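The Box from Tiltside

My aunt kept the shop at Tiltside for the better part of her life, and when she gave it up she gave most of it away, a little at a time, to whoever happened to be standing nearest. I got the button drawers and the brass scales, which weighed everything slightly heavy and which she would never have mended, as she said the customers had grown used to it. My cousin got the ladder. The cat went to the people at the bakery, who had been feeding it anyway.

The jewellery box came last, in February, wrapped in a tea towel and then in another tea towel, and handed to me through the window of the Gudby bus while the driver looked at his watch.

"It isn't worth anything," she called up. "Don't let anyone tell you it is, and don't let anyone tell you it isn't."

I thought about that all the way down the valley. It is a long road with a great many stops, and in those days the bus waited nearly 20 minutes at Mutov so that the driver could have his soup, and you were welcome to have soup as well if you had brought your own spoon. I hadn't, so I sat with the bundle on my knees and listened to the rain, and a woman across the aisle asked me whether it was a cake.

I said it was a box.

"With a cake in it?" she said, hopefully, and when I said no she was so plainly sorry for me that she gave me half a pear.

Now, my aunt had been engaged once. Everybody in the family knew it and everybody told it differently. In my mother's version he was a clock salesman from Ortner with beautiful manners and a weak chest. My grandfather always said he was a surveyor, and that there was nothing the matter with his chest at all. What they agreed on was that he used to walk over the hill to see her, there and back in an afternoon, and that one spring he went to work on the coast and wrote to her for 4 years, and that then the letters grew shorter, as letters do, until the last of them was mostly about the weather. She didn't seem to have minded as much as people wanted her to. She had the shop, after all, and the shop had a stove, and people came in to sit by the stove and tell her things.

When I got home I put the bundle on the kitchen table and made tea before I opened it, because I am the sort of person who likes to put a thing off while it is still nice. I had made up my mind that there would be a ring in it. I had even decided what sort of ring.

There were odds and ends. A bit of this and a bit of that, things without their partners, the kind you keep because throwing them out would mean admitting the other one was gone. And tucked into the pocket in the lid, folded very small, was a list in my aunt's handwriting. It said: flour, lamp oil, blue thread, tell him no.

I laughed until I had to sit down. Then I rang her up, which took some time, as the telephone at Tiltside was in the passage and she never hurried for it.

"I found your list," I said.

"Which one?"

"The one with the lamp oil."

There was a long quiet, and I could hear the passage clock, and somebody's boots, and the wind getting in under that door of hers.

"I forgot the thread," she said at last. "I went all the way to Ortner and told him no on the station steps, very kindly, I thought, and he took it well and bought me a bun. And I came home without the thread. I was cross about it for a week."

She lived to be 90, and she never told the family. They went on with their clock salesman and their surveyor, and she let them, and passed the potatoes. I have kept it to myself too, until now, and I only put it down here because my niece has begun asking after the box, and I think she ought to have the list along with it. I mean to send it to her by the bus, if the driver will take it, in two tea towels.

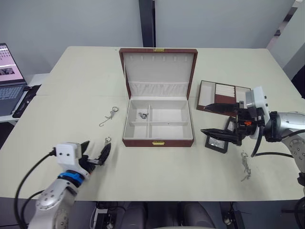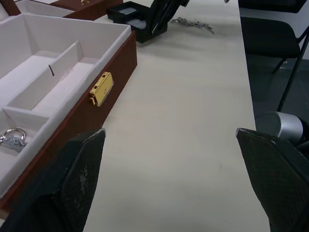
Two views of a reddish-brown box with a pale, divided interior.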